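Stoldale
About us

Home | About us | What we do | Costs and planning | Contact

Who we are

Stoldale helps small food businesses, colleges and the odd care home buy robots without buying the wrong one. Planning, budgets, site visits, reading the supplier's quote with a pencil. We don't make robots and we don't sell them. No commission from anyone who does. You pay us a fee, we tell you what we think, you decide.

Nine of us at the moment. Two engineers, a former bakery manager, a bookkeeper, the rest somewhere in between. Ada Mancuso started the firm after years on the other side of the desk, signing purchase orders for a chilled foods plant. Shih-chieh Poon joined soon after and runs the trials side. Most of you will speak to one or the other first.

How it started

A packing cell that sat under a sheet. Ada's old plant bought it from the end of a budget year, money had to be spent, and the price of the arm was the only price anyone had looked at. No allowance for guarding. No allowance for the floor, which sloped to a drain. The gripper it came with was fine for cartons and hopeless for anything soft. It cost more to put right than to buy.

So she wrote a list of everything that should have been on the form. That list is still the first thing we send out. It has grown a bit – 114 lines at the last count – and most clients need less than half of them. We cross the others off together.

What we do

Needs visit. A day on your site, watching the job as it's done now. Who does it, how often it changes, what gets dropped, where the bins go. We write it up in plain words, usually six pages or so.

Whole-cost budget. Arm, gripper, spare gripper, stand, guarding, electrics, air if you need it, software licences, training, cleaning time, insurance, service visits. Split by year so your finance people can see when the money goes out and not just how much.

Quote reading. Send us what the supplier sent you. We mark up what's missing and what's been put in twice. Fixed fee.

Trials. Shih-chieh's bit. Your products, your plates and packs, on a bench before you order. We ask to see the awkward items first, the soft ones and the shiny ones and anything see-through.

Lease or buy. We'll run both. Leasing looks dear on paper and sometimes is, but if your product range changes every September it can be the safer choice. Colleges tend to ask for this one as their capital money and running money come out of differnt pots.

What we don't do

Grant applications. Full safety sign-off – we will tell you what needs to be assessed and you'll want a qualified assessor to do it. Emergency repairs. Anything with a deadline of last week.

Who we work with

Serkanel, a maker of sweet buns and tray bakes, came to us with three quotes that couldn't be compared. Different payloads, different warranties, one had no gripper at all in the price. We rewrote the request on a single sheet and sent it back to all three. They bought the middle one and spent the difference on training.

Rutherford is a catering college. One teaching kitchen, one arm, shared between courses. The hard part there was timetable more than money: who books it, who cleans it, who is allowed to change the program. We put 21 hours of staff training into the first year's budget and they used every one.

Landolska runs canteens. They decided not to buy. The needs visit showed the slow part of the job was washing up, and a robot on the serving side wouldn't have touched it. Good result for them, small invoice for us.

How we work

Short emails. Phone if it's quicker. We visit before we advise, always, even when the drawings are good. Prices in writing before we start. If we've got something wrong we say so and fix it at our own cost – it has happened, ask Ada about the doorway.

Bench work at Stoldale
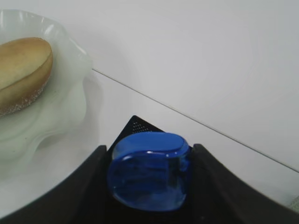 How much should we put aside on top of the price of the robot?

About as much again for a first one, in our experience, once the gripper, guarding, fitting and training are counted. A second robot on the same site normally needs less as the electrics and the know-how are already there. Put a separate line in for spares, and don't let it be swallowed by the installation.

When to get in touch

Early. Before you've asked for quotes if possible, and well before your budget round closes. A needs visit can normally be booked within a few weeks, the write-up follows, and a trial takes longer if we're waiting on samples from you. Allow 6 months from first call to a working machine and be pleased if its less.

Things worth having ready: a rough floor plan with the doors marked, a list of your products with sizes and weights, the shift pattern, and the name of whoever signs off spending. A phone video of the job is useful too. Doesn't need to be tidy.

Joining us

No vacancies just now. We do keep letters from people who've worked in food production or kitchens and fancy a change, so write anyway. Engineering background welcome, patience with spreadsheets more so.

Contact

Use the form on the Contact page, marked for Ada (budgets, quotes, leasing) or Shih-chieh (trials, samples). Please don't post food samples without ringing first.

Page last updated Feb 15, 2026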